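Radolley's deputy mayor to stand down in July after 15 years on the council

Tuva Viklund has told fellow councillors in Radolley that she will give up the deputy mayor's chair in July, and her seat along with it, bringing to a close a spell in local politics that began 15 years ago over a bus shelter. 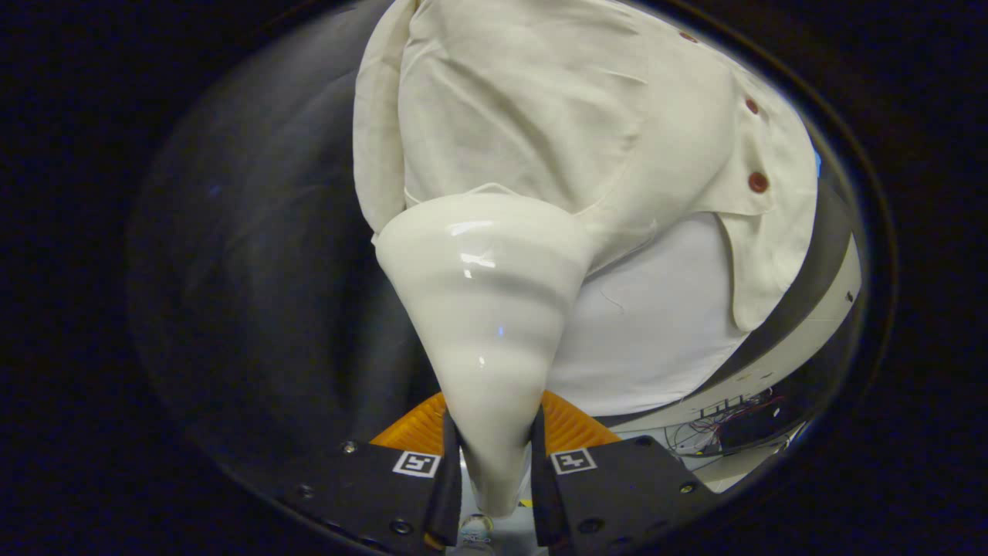 Kerstin Rustad said she had half expected the news but was sorry to hear it all the same, and that council evenings would be a good deal quieter without Mrs Viklund at the top table.

Mrs Viklund, who is 63, first stood for the Trilmont ward when the shelter on the hill road was taken down and not put back. She won by six votes, got the shelter (it is still there, and has lately had a fresh coat of green paint), and has held the seat ever since. In the years that followed she spoke up for the library's Saturday hours, for the footpath down to the river and, rather stubbornly at times, for keeping the town's planning desk open to people who would sooner walk in than fill in a form online.

She told the meeting that she had thought it over for most of the winter and wanted to go while she still enjoyed the work. "I have been very lucky in the people I've sat beside, even the ones who voted against me on parking," she said, to some laughter from the public seats.

Her leaving means a by-election in Trilmont, and two names have already been put forward. Arnel Dela Peña, who lost narrowly there last time, has said he will stand again, and Na-rae Koo is expected to hand in her papers before the end of the month. Both have said the future of the old depot on Plirnier Lane will be high on their list – a matter that has been going round the council chamber for longer than most residents care to remember.

Councillors will choose a new deputy mayor from among themselves at the July meeting, which starts at 6 in the evening at the town hall and is open to all.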